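Shop > Bedroom > Covers & Protectors > Werndale Bed Sheet Cover

By Zoriana Harasym
17 July 2018

Werndale Wipe-Down Cover, pink

People eat in bed. They fold laundry there, wrap presents there, and sort the groceries there when the kitchen counter has vanished under the mail. The furniture trade has spent a long time pretending otherwise. Werndale gave up pretending and made a big sheet of see-through pink plastic that goes over the duvet and takes the blame.

It weighs next to nothing, folds to the size of a magazine and comes in one color. We asked for gray. We were told pink sells. The finish is glossy and it will wrinkle the moment you put it down, so if you iron your pillowcases you may want to sit with that for a minute before ordering.

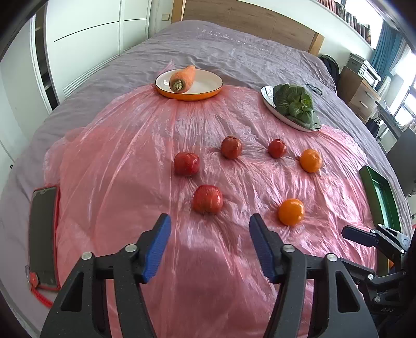

Will it slide off the bed?

On a cotton duvet it stays put well enough for sorting fruit and vegetables. Satin is another matter, and for that you want the Kadex corner clips, sold separately.

Apples and mandarins can go straight on the plastic. Anything leafy or freshly rinsed, bok choy for instance, is better off on a tray, and a plate does fine for a carrot. The cover keeps drips off the bedding but it has no raised edge, and water goes where the mattress dips. Leonardo Ferraro in our returns department has opinions on this and a soup story to go with them.

Care: wipe with a damp cloth and a little dish soap. Hang over a door to dry. No iron, no dryer, no hot pans. It is not a tablecloth for candles either - we had that call in November.

Smell: yes, for a day or two. Open a window.

Not for use in cribs or by small children. Do not sleep under it or on it.

Details
Size: 60 x 100 inches
Color: pink, translucent
Price: $14, or $19 with a set of Kadex clips
Returns: unused, and folded the way it came, if you can manage that

We use cookies to remember your cart. Keep browsing and we'll take that as a yes.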